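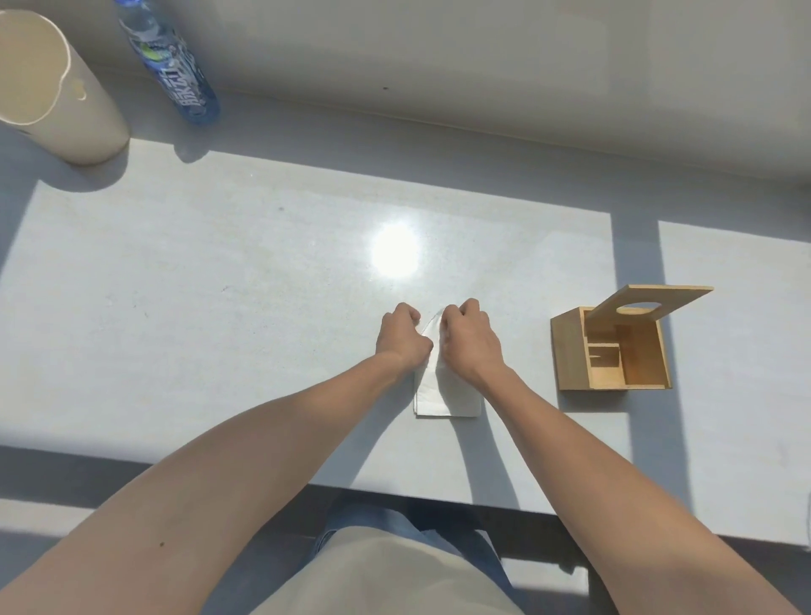
Folding a paper napkin at a table in the sun.

Plendow Guest Rooms: Frequently Asked Questions

When can I check in?
From 2 p.m. until 9 p.m. If you will be later, call Yesenia Montes at the desk and she will leave the key in the lockbox.

Is breakfast included?
Yes, except in the three attic rooms. Those guests can pay at the counter.

Do you allow pets?
Dogs only, in rooms 1 to 13. Please keep them off the beds.

What is supplied in the room?
Towels, soap, tissues and a kettle. Ask at the desk if you run out of anything.
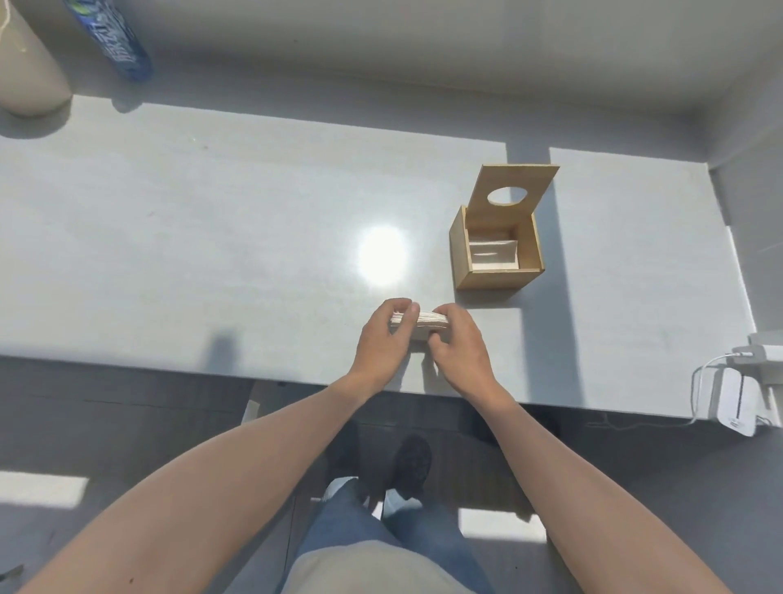
Rooms are cleaned every second day. Hang the green card on the door if you want to skip a visit.

Where do I park?
Behind the building, off Rondano Street. The lot is free but has no room for trailers.

How do I cancel?
Write to Kenta Uchida at least two days ahead for a full refund. After that we keep the first night, $119.

Page updated 13 July 2021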